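How to test at home whether a machine can do your chore

Many people ask me the same question: can a robot already fold my laundry, wipe my table, load my dishwasher? The usual answer is a video, and the video is usually very nice. I think a better answer comes from a small test which you can do yourself on one afternoon. In this guide I explain the test we use in our group at Tongate. You do not need a robot for the first half of it.

What you need

One chore, a table, a telephone that can record, paper and pencil. For the second half you need a gripper with two fingers, on an arm or held in the hand. We started with a simple one, the Kramer, and later printed our own fingers for it.

Step 1. Choose a chore that is small enough

"Clean the kitchen" is not a chore, it is perhaps fifty chores. "Fold one cloth and put it on the pile" is a good size. "Wipe the table" is already more difficult than it sounds, as somebody must decide when the table is clean. Write your chore in one sentence, with a beginning and an end. If you cannot say how it ends, choose again.

Step 2. Do it yourself with two fingers

Use only the thumb and the first finger of one hand. Keep the other hand behind your back. Do the chore 5 times and record it. Most people are surprised how often they wanted the palm, or the second hand, or a fingernail. Write down each such moment. I found that I lift the edge of a cloth with my nail every time, and before this test I did not know it.

Step 3. Take away the feeling

Put on a thick winter glove and repeat. Many cheap grippers do not feel if they hold one layer of cloth or two, and with the glove you will not feel it well either. You must look. If the chore becomes impossible with the glove, it will probably be very hard for a simple machine also.

Step 4. Try with the gripper

Now let the gripper do it. If you have an arm, drive it by remote control first and leave the automatic program for another day. When a person cannot do the chore through the gripper, I would not expect a program to learn it from that person.

For cloths, come from above with the fingers open, go down until the pads touch, then close slowly. A thick cloth makes a small hill between the pads and you can take it. A thin one often slides away flat.

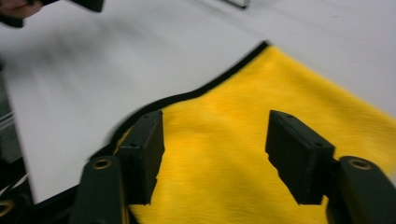
Soft things also change their shape after each attempt, so you never begin two times from the same place. Please do not make the cloth nice and flat before each try, or your result will look better than it is. Throw it on the table as you would on a normal Sunday.

Step 5. Count fairly

Decide before you start what is a success. We make 76 attempts for one chore, and we write every one, including those where somebody bumped the table. A help from a human hand is a failure, even a small one. We measure the time too, and we stop an attempt at 300 seconds.

How to read the result

If it works almost always, but slowly, the machine can be useful where no one is waiting, for example at night in a workshop. If it works half of the time, you have a demonstration and you still have the chore. My own opinion for today: moving hard objects of known shape, yes. Cloth, sometimes. A whole household, not yet – and I would not buy anything on that promise.

You can repeat the test when the fingers or the program change. Keep the same sentence from Step 1, otherwise you can't compare.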